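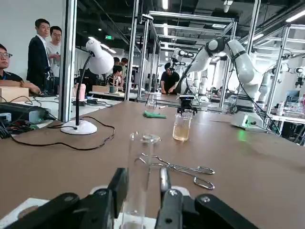
How long can I keep iodine solution for starch tests before it goes bad?

I help with a Sunday science club in Sirnham, and we have a brown bottle that was mixed up last August. The label only says "iodine, dilute." It still has some color. Is it worth keeping, or should I make a new batch? We have 11 kids and one afternoon, so I'd like to know before we start.
Posted by Sabina Kadlec

Yi-chun Hsueh
Test it on something you know has starch in it. Put a drop on a slice of raw potato or a bit of plain white bread. If the spot turns blue-black within a few seconds, the solution is fine for club use. If it stays yellow or goes a weak brown, mix a new batch. Dilute iodine fades as it sits, faster if the cap is loose or the bottle is in the light. In a tightly closed brown bottle mine usually lasts a school year, sometimes more. I write the month on the label and check it at the start of each term.
Also run a blank with plain water next to your samples so the kids know what "no starch" looks like. Let hot samples cool first. The blue color goes away in hot liquid and people think the iodine is dead.

Matúš Skála
just make new, it's cheap

Bořivoj Dvořáček
Agree with the potato test. Two things to add. Don't store it in a thin plastic bottle, as iodine gets into the plastic and stains it, and you lose strength that way. Glass with a plastic-lined cap is what we use at Barthorpe. Second, it stains skin, clothes and countertops, so put newspaper down and have the kids wear gloves and goggles. A vitamin C tablet dissolved in water will take the color out of most spots if you get to them early. It also means you shouldn't try to test orange juice for starch, because the vitamin C uses up the iodine and you get a clear drop that tells you nothing. We had a whole table of confused kids over that one.

Sabina Kadlec
Potato went dark right away, so I'm keeping the bottle. Thanks. Will skip the juice.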